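Three weeks into the new job at Kindel and my mum has finally stopped telling people I "build robots". I don't build them. I show them how to put cups away. A thread, for everyone who keeps asking what I do all day.

1/ So the idea is pretty simple. You hold a gripper in each hand, you do the chore, and everything your hands do gets saved. One go at the chore, start to finish, is a demo. Do enough demos and the people upstairs train a model on them.

2/ My chore since September has been cups and a wire basket. Pick up the cup, move it across, let go nicely. I've done 3,723 of these now. I dream in cups.

3/ You'd think being good with your hands would help. It does, a bit, but your fingers know loads of tricks a two-fingered gripper can't do. No rolling the cup round in your palm, no hooking a pinky under it. My first day I went home with forearms like I'd been rowing.

4/ Best tip I got in training was to slow down just before you close. Speed is fine on the way there — it's the last little bit that wants to be calm and the same sort of calm every time. I still rush it after lunch.

5/ Right, pics! Cup demos at my table.

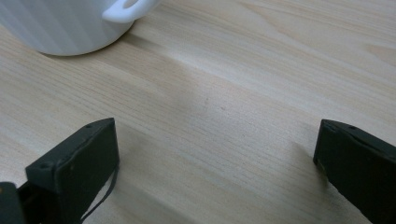
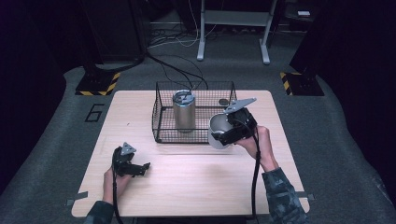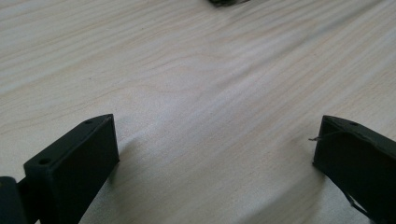
First and last are the view from a gripper, middle one is from head height. Two grippers, one table, one white cup.

6/ People always ask about the views. The close ones matter more than I expected. From up top you can see where everything is, but down at the fingers is where you find out if you're lined up or about to clip the handle.

7/ I had a go at the other way of doing it too, where you sit at a desk and drive a real arm by remote control. We've got one called Raju (no idea, it was called that before I got here). It's great fun and I'm terrible at it. You feel nothing! You push, the arm thinks about it, then it goes a bit further than you wanted.

8/ My best day by hand is 139 demos. My best day driving Raju is 73, and I was properly worn out after. So I get why they want us holding the grippers for most of it.

9/ Bad demos are their own little art form. If I drop a cup I mark it and start over. If I wobble and then fix it, I keep it, and that surprised me. The wobbly ones are useful apparently, as the robot needs to see someone get out of trouble as well as someone never getting into it.

10/ We use a bit of software called Plumex to go back over the day's takes. Watching your own hands at double speed is humbling. I've got a weird habit of hovering before I let go, like I'm asking permission. Trying to lose that before Raju picks it up.

11/ Does it work? Sometimes! Last week Raju did a full cup into the basket on its own and I made a noise I'm not proud of. Then it tried the next one about a hand's width to the left of where the cup was. Back to the table for me.

12/ To the person who asked if it's boring: a bit, yes. I get through a lot of podcasts. But there's a nice rhythm once you're going, and I've become very fussy about how other people put mugs down.

13/ Next month it's towels, over at the Imside building. I've been told towels are horrible. If anyone reading has done cloth demos, please send tips, especially for corners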